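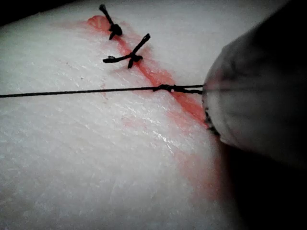

Chapter 4
Chores and Trades: What Can Machines Do Yet?

Ask when a machine will darn a sock, hem a curtain or sew a button back on, and the answers vary widely. Factories have used robot arms for decades. A welding arm repeats one path on parts that arrive in the same position every time. Cloth, thread and cord do not arrive that way. They sag, twist and slip, and a plan made a moment ago may already be wrong.

This chapter looks at handwork with soft materials. We start with stitching, for two reasons. It is familiar from home and the workshop, and it has been studied closely in surgery, where instruments already hold needles and thread at a small scale.
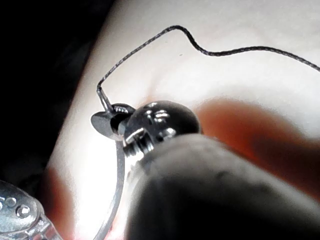
Irness, who ran the mending tables at Grirkomix, objected that speed was the wrong thing to ask about. A slow machine could work all night, but a slow machine that dropped the thread needed a person standing next to it.

That objection shaped the Wandus trial, which we return to in Section 4.3. The trial covered 536 attempts at a single stitch and recorded each time a person had to step in. Keep this measure in mind as you read — it applies to folding towels and loading shelves as well. 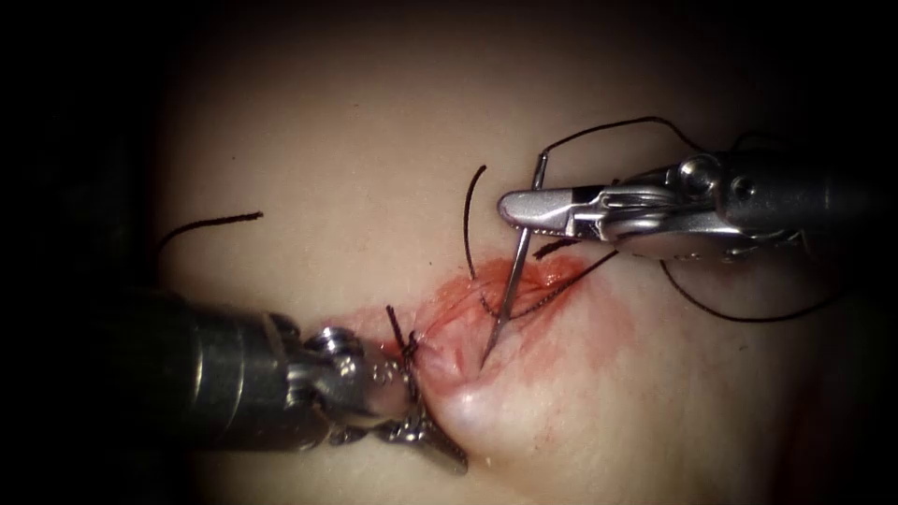 Figure 4.3. Driving a curved needle near a tied stitch.

Before Section 4.1, list the steps you take to sew on one button. Mark each step you could do with your eyes closed.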